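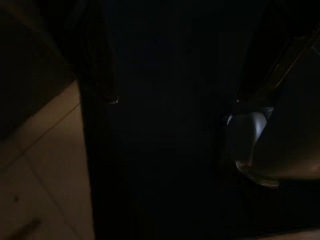
Fig. 1. Pale floor tile with grout lines, low light.

Unit 5: Tile Floors, Layout and Setting
Interior Finishes, evening section
Instructor: Kamonchanok Thongdee
Room 67, Gostthorpe Building

Read these notes before the shop session. Bring a tape, a pencil and a chalk line. Knee pads are in the cabinet by the door.

1. The substrate

A tile floor is only as good as what is under it. Tile does not bend, and neither does cured grout. If the floor below moves, the crack shows up on top, usually along a joint first and then across the tile.

On a concrete slab, look for cracks, paint, old adhesive and curing compound. Thinset will not bond well to any of them. Sprinkle water on the slab. If it beads up and sits there, the surface is sealed and has to be ground or scarified before you set anything.

On a wood floor, check the joists before you check the plywood. Span, spacing and depth all matter. We worked two joist problems in Unit 4 and there will be one more on the homework.

Flatness is a separate matter from level. A floor can slope and still take tile. For tile with any side 15 inches or longer, the usual limit is 1/8 inch in 10 feet. For smaller tile it is 1/4 inch in 10 feet. Use a straightedge, mark the high spots with a pencil, and deal with those before you pour anything into the low ones.

2. Layout

Find the center of each pair of opposite walls and snap a line between them. Check the crossing with a 3-4-5 triangle. If the room is out of square, pick the wall people will see first when they walk in and square to that one.

Dry lay a row in each direction, with spacers. If the last piece against the wall comes out narrower than half a tile, shift the line over by half a tile and try again. Slivers at a doorway are the most common layout mistake in student work.

A diagonal layout takes more cuts. Add 15 percent for waste on a diagonal, 10 percent on a straight lay. Write the waste figure on your takeoff sheet as its own line. Do not bury it in the total.

3. Mixing and spreading thinset

Water goes in the bucket first, then powder. Mix at low speed, let it stand for the time printed on the bag, then mix again. Do not add water later to loosen a batch that has started to stiffen. Throw it out.

Burn a thin coat into the substrate with the flat side of the trowel. Then comb with the notched side, all ridges running the same way. Set the tile and push it back and forth across the ridges so they collapse. Pull up a tile now and then and look at the back. Dry interior floors need 80 percent coverage, wet areas 95.

4. Movement joints

Leave a gap at every wall, column and cabinet base. Baseboard or flexible sealant covers it. Never pack it with grout. Large rooms need joints within the field as well, and so do rooms that get direct sun. Any control joint in the slab has to carry up through the tile.

5. Grout

Wait until the thinset has cured, normally 24 hours. Clean the joints down to at least two thirds of the tile depth. Use sanded grout for joints 1/8 inch and wider, unsanded for narrower ones. Hold the float at a steep angle and work diagonally across the joints. Wash with as little water as you can manage. Too much water is the main cause of blotchy color.

Homework

a) Takeoff for the Erside hallway plan, straight lay. Plan is in the course folder.
b) Same plan, diagonal lay. Show waste separately.
c) Joist problem on the back of the Unit 4 sheet.

Due Jul 11, 2025, on paper. Shop questions: extension 2828.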